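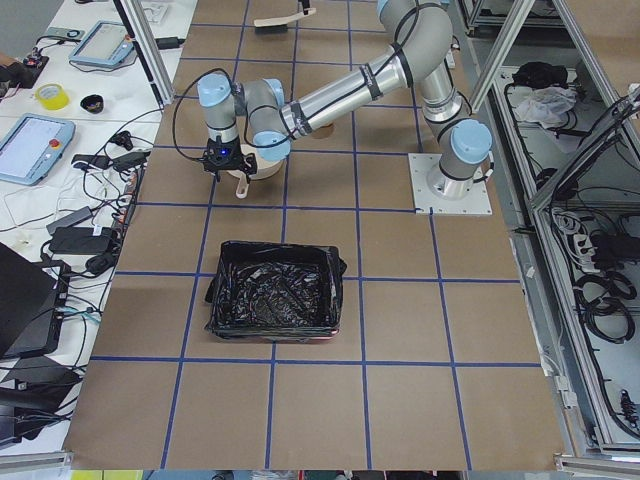 *Robot arm with gripper over a taped worktable.*

## Engineer troops and river crossings: notes on bridging loads

Feb 27, 2020

The last item on assault boats drew several letters asking how the bridge that followed them was rated. Most of the confusion comes from mixing two separate figures: the class of the bridge and the weight of the vehicle. They are related, but a vehicle's class number is worked out from its weight, the spacing of its axles or the length of its tracks, and the way the load falls on the span. Two trucks of equal weight can carry different class numbers if one has its axles set closer together.

A floating bridge adds a second limit. Each pontoon has to displace enough water to carry its share of the load and still keep some freeboard. In slow water the limit is usually the deck or the joints between sections. In fast water the upstream bow of the pontoon starts to dig in well before the deck is stressed, and the rating drops. Crews were expected to measure the current before opening the bridge, and again whenever the river rose.

Spacing between vehicles mattered as much as weight. A tank that halted halfway across with another close behind it put two loads on a length of bridge meant for one. Traffic control at both banks was therefore a full-time job, and the engineer officer at the near bank had the authority to stop a column, whatever the rank of the man leading it. Drivers were told to hold a low, steady speed and not to brake or shift gears on the deck. A sudden stop pushes the whole bridge lengthwise against its anchors.

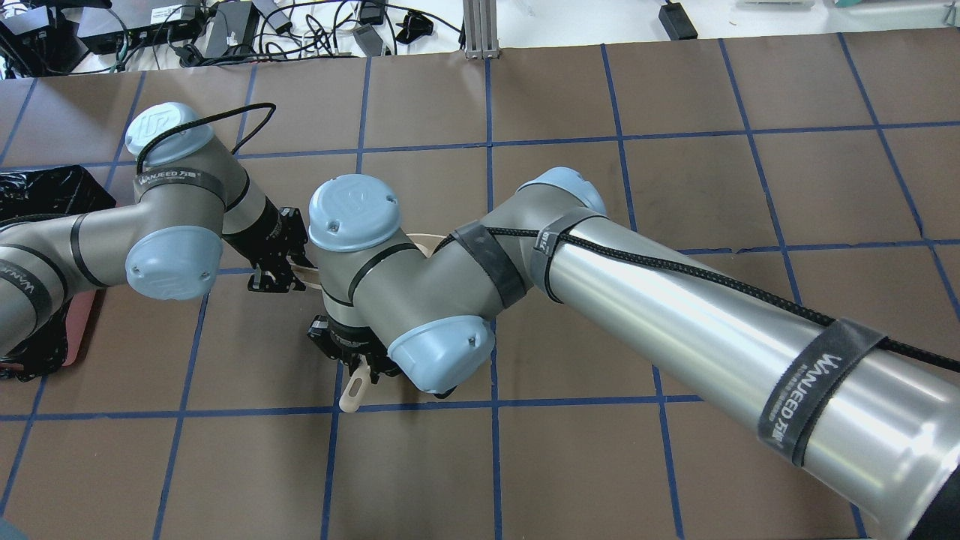 Anchors are the part most often left out of published accounts. A short bridge on a quiet river could be held by shore guys alone. Anything longer needed an anchor on the upstream side of the pontoons, and some on the downstream side where wind or tide could reverse the pull. On a gravel bed the ordinary fluked anchor drags. The usual remedy was an overhead cable from bank to bank, with a bridle line run down to each pontoon. It took longer to rig and required solid holdfasts on both banks.

Bríd Ó Ceallaigh has sent in a copy of a company training notebook covering the same ground. It is unsigned, but the drills are set out in order, from bank reconnaissance to recovery of the last section. The pages on approaches are the most useful. The writer puts more effort into the ramps and the exit road than into the bridge, on the grounds that a soft exit will close a crossing sooner than any fault in the deck – a point borne out by the traffic logs we have seen from other units.

One correction to the earlier item. The caption under the ferry diagram gave the raft as 2 pontoons. It should have read 4, with the ramp bays fixed at each end. Ciarán Ní Bhriain caught the error and also points out that a raft of that pattern was normally loaded from the stern, with the heaviest vehicle placed slightly aft of center to keep the bow up when the motor boats pushed off.

The older bridging manuals in the Janeo collection are now listed by title. The earliest is a bound treatise of 1721 on military bridges, with folding plates – two of them torn at the crease. Readers who want copies of the loading tables should give the title and page when they write. The April issue will deal with night crossings, lane marking and the use of shielded lamps on the far bank.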